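Ruvanlow Emergency Planning Office
Young Residents' Pages

What Happens in an Emergency Operations Center?
An explainer for readers aged 8 to 12

When a big storm, a flood or a chemical spill happens, many people go to work at once. Firefighters drive to the place where help is needed. Nurses get beds ready. Road crews put up signs and move fallen trees. All of these people have to know what the others are doing. If they did not, two crews might go to the same street while another street had no help.

An emergency operations center is the place where all this information comes together. Many people call it the EOC, for short. You say each letter: E, O, C.

Is it the same as 911?

No. When a person calls 911, a dispatcher answers and sends help to that one caller. Dispatchers work every hour of every day. Most of the time, the EOC is quiet. It is opened, or "activated," when an emergency is so large that many groups must work on it together.

The Ruvanlow EOC is on the ground floor of the Kalniņš Building. It has 40 desks, a large map wall and two smaller meeting rooms. It also has its own generator, so the lights and telephones keep working when the power goes out in the rest of the town.

Who works there?

The people at the desks come from many different jobs. On an ordinary day they work in their own offices. When the EOC is activated, each person receives a message and travels to the Kalniņš Building. There is a desk for the fire department, one for the police, one for the hospital, one for the water company, one for the schools and so on.

The person in charge is called the EOC manager. In Ruvanlow this is Laimutė Kivi. She does not drive a fire truck or carry a hose. She listens to reports, asks questions and helps the group decide what must be done first.

The people are divided into teams, called sections. Each section has its own kind of work.

Operations looks after what is being done right now. If a road is under water, this section makes sure that a crew is on the way to close it.

Planning thinks about what may happen next. This section studies the weather forecast and writes a plan for the next 12 hours.

Logistics finds the things that people need. That may be sandbags, buses, drinking water, blankets or lunch.

Finance keeps track of what everything costs. Emergencies are expensive, and the town must be able to show how its money was used.

There is also a public information officer. This person writes the messages you may hear on the radio or see on a phone. The messages must be short, clear and correct. A second person always reads them before they go out.

How do they know what is going on?

Information arrives in many ways. Crews call in by radio. Rain gauges and river gauges send in numbers. Residents telephone to say that a tree is down or that a basement has water in it.

Each report is written in a log. The log shows the time, the name of the person who sent the report and what was said. After that, somebody checks the report. During a storm, people may be frightened or unable to see well in the dark, and a report may turn out to be wrong. A checked report gets a green mark. A report that is still being checked gets a yellow one.

The reports then go on the map wall. With one look, everyone in the room can see which roads are closed, which shelters are open and where the crews are.

What is a drill?

A drill is practice. You have fire drills at school so that you know where to walk and where to wait. The people in the EOC have drills too, and theirs can last a whole day.

Last August the office held a drill called Casis. In the drill story, a tank truck tipped over near the Jasedton bridge and began to leak. There was no real truck and no real leak. The 80 people who took part received messages on cards, and they had to decide what to do about each one. One card said that 15 children were waiting at a bus stop close to the bridge. The schools desk and the police desk had to work out together how to bring them home by another road.

Žydrūnas Luik wrote the cards. "I try to put in a few surprises," he said. "Real emergencies have surprises, and it is better to meet them first in practice."

When a drill is over, everyone sits down and talks about it. They discuss what went well and what was too slow. These talks are written up in a report. After Casis, the office learned that two of its radios could not reach the far side of the bridge – and those radios have now been replaced.

What can families do?

Every home can be a little more ready. You do not need to buy many new things. Choose one container that is easy to carry and keep your supplies in it. A backpack, a box or a basket will do, as long as everyone at home knows where it is.

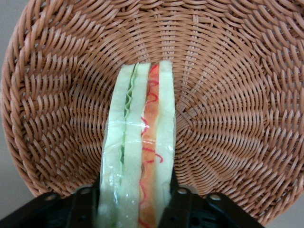 Photo: Ruvanlow Emergency Planning Office

Ask an adult to help you collect these items:

Drinking water
Food that does not need cooking
A flashlight and extra batteries
A small radio that runs on batteries
A first aid kit
A list of telephone numbers, written on paper
Any medicine that someone in the family must take
Something to do, such as a book or a deck of cards

Do not forget your pets. They need food and water as well.

Talk with your family about two meeting places. One should be close to your home, such as a neighbor's mailbox. The other should be farther away, such as a library or a relative's house. Practice walking to the first one.

Check your supplies twice a year. Look at the dates on the food and try the flashlight.

Words to know

Activate: to open the EOC and call people in to work.
Dispatcher: the person who answers 911 calls and sends help.
Log: a written list of everything that is reported, with the time.
Section: a team in the EOC that has its own kind of work.
Shelter: a safe building where people can stay when they cannot be at home.

Visiting the EOC

School classes in grades three to six may visit the center when it is not activated. Last year 900 students came. Teachers can request a visit through the front desk of the Kalniņš Building. Visits last one hour, and each class will have the chance to try a short drill at the map wall.

Page last reviewed: April 30, 2026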